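プレスリリース
報道関係各位
株式会社Kitau

片づけたくない人のための片づけ講座「文字はお皿へ」、12月に開講
フォーム製の小さなアルファベットと、皿一枚。準備するものは以上です

知育用品の企画・販売を行う株式会社Kitauは、12月より、親子向けの卓上片づけ講座「文字はお皿へ」を直営教室Flindariで開講します。受講料は一組1,231円、教材の持ち帰りつきです。

フォーム製の文字は軽く、安く、踏んでも痛くありません。そのため、どこまでも散らかります。当社が教材の購入者248世帯にたずねたところ、139世帯が「そろっていない文字がある」と回答しました。残りの世帯については、まだ数えていないだけという見方が社内では有力です。

講座の内容は単純です。机の上の文字を拾い、皿にのせる。全部のせたら、また机に出す。大人には徒労に見えるこの往復を、子どもは飽きずに続けます。先に音を上げるのは、たいてい隣の保護者です。
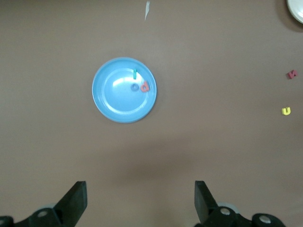 皿でなければいけないのでしょうか。
ふちのある浅い器なら、ご家庭にあるもので足ります。深い箱は底の文字が見えなくなり、子どもが中身を全部ひっくり返すので、当社ではおすすめしていません。

教材の皿は水色の丸皿で、ふちが幅広く、一段高くなっています。文字の色は青緑、青、オレンジ、えんじなど。青い「o」は皿の色に近く、急いでいる大人ほど見落とします。また、小文字の「d」は向きを変えれば「p」にも読めるため、どちらとして片づけるかで親子の意見が割れることがあります。講師は仲裁しません。

企画を担当したHélder Marinhoは次のように述べています。「最初の案では、文字を順番どおりに並べてから片づけることになっていました。試しに自宅でやってみたところ、夕食が一時間遅れました。順番は廃止しました」

教材セットの監修は文具メーカーのAoki、皿の製造はRondtonが担当しました。初回生産は400セットです。文字の補充は一文字から受け付けますが、「どの文字がないのかわからない」というご注文にはお応えしかねます。

■講座概要
名称:文字はお皿へ
会場:Flindari 2階教室
開講:12月より毎週月曜日 午前10時
対象:3歳以上のお子さまと保護者
受講料:一組1,231円(税込、教材費含む)
申込:Flindari受付にて。電話でのお申し込みも承ります

■本件に関するお問い合わせ
株式会社Kitau 広報担当
受付時間:平日 午前9時〜午後5時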